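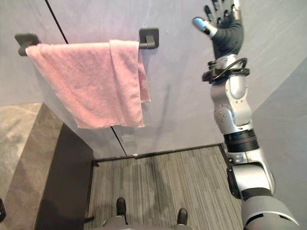
Making paper flowers for a parade float

Cut the tissue paper in squares and put 3 sheets together. Fold them like an accordion, tie the middle with thin wire and open the layers slowly, one by one. For one side of our float we needed 454 flowers, so start early – we began in May for the June parade.

Keep finished flowers in a big carton, not in plastic bags, they get flat. Glue them from the bottom row up and leave the colour for the letters to the end.

Rain is forecast? Cover the float with a tarp overnight.

Erhan Şimşekoğlu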